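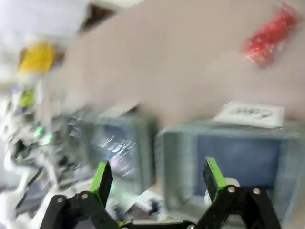 The Price of a Small Sweet Thing

In the town of Camthorpe there is a shop which sells sweets by weight, and it has the same scales since before I was born. I moved to this country as a grown person, so I did not have a childhood in such a shop. I came to it late, with my own money, and perhaps this is why I look at it so seriously.

The shop stands on the corner by the bus station. Inside there are 200 jars on the shelves, and a paper list on the wall says what is in them. You point, the lid comes off, and the sweets fall in the metal pan with a noise that I like very much. Then the bag is turned two times by its corners. I have tried to do this at home and the bag opened on the stairs.

For many years people told me that shops of this type would disappear. The supermarket has a longer shelf and a lower price, and a bag there is closed in a factory. But on a Saturday the queue in Camthorpe goes out of the door, and it is by no means only grandparents. Teenagers come too. They buy one hundred grams of something sour and eat it at the bus stop.

A sweet in a wrapper is a different matter. In the village of Uver, where I grew up, we had wrapped sweets only, and only in winter. The wrapper was half of the gift. We made it flat with a fingernail and kept it between the pages of a book, and the red ones could be exchanged for two of any other colour. My cousin had 504 of them in a biscuit tin. I had eleven, but I had a very good blue one with a ship.

The sweets themselves came from a maker called Kodeck, and the best was a hard caramel with the name Filip. Why Filip, I never learned. The centre was plum jam, a bit burnt. It stuck to the teeth so strongly that our teacher gave them out before the reading hour, when she wished for silence.

Last October I went back to Uver and looked for it. The small shop by the church had a Filip on the counter, in a new wrapper with a cartoon face. I bought 300 grams. The jam was sweeter and the caramel broke too easily, or my teeth have changed. I ate six on the train, so I can't complain too much.

When I told this in the Camthorpe shop, they wanted to try one. I brought a handful the next week. The opinion behind the counter was that it needed salt. A boy waiting for his cola cubes asked if he could keep the paper, and I gave him mine also.

They are now thinking to order a box for the winter. There is one free jar, on the second shelf, between the aniseed balls and the pear drops.

Comments (11) | Shared 200 times
Contact us | Copyright, all rights reserved | Back to top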